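Housekeeping and Household Management, Unit 4
Handout: Where the hours go

Read this before Tuesday. It is short, and the reading list at Gevstead library is not, so count yourselves lucky.

Last week we dealt with money. This week we deal with time, which households are much worse at recording. People will tell you to the penny what they pay for gas. Ask the same people how long they spend putting things away and you will get a laugh, then a number far too small.

The Koletti diary

The standard exercise on this course is the Koletti diary, named after the brand of notebook we used to hand out. Every 20 minutes you write down what you are doing. Most diaries are neat until lunch and fiction by teatime. Keep going anyway. A bad diary still shows you which jobs you would prefer to leave out of it.

In our own set of 242 diaries, the commonest entry after meals was "tidying". It is a useless word. It covers moving a jumper from a bed to a chair, and it covers clearing a loft.

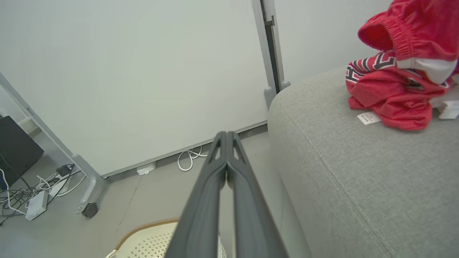
So we split it in three. Shifting is when a thing moves but does not arrive. Storing is when it gets to the place it lives. Sorting is when you decide whether it lives with you at all. Shifting takes up most of the time and leaves the house looking much as it did. Expect your own figures to be embarrassing. Mine were, and I set the exercise.

Half-done jobs

Laundry is the usual case. Washing is quick to start and the machine does the dull part. Folding and putting away have no button, and so they wait. When you mark up your diary, give each stage its own line. "Did the washing" will be returned to you with a remark in the margin.

For next time

Keep the diary for 12 hours on an ordinary day. Bank holidays do not count, and neither does the day your mother visits.

Write 500 words on one job you had left out or misnamed.

Read the Gillies chapter on shared kitchens. Skip the appendix, which is mostly about larders.

Spare notebooks are in the Rumetti Room, second shelf, under the lost umbrellas.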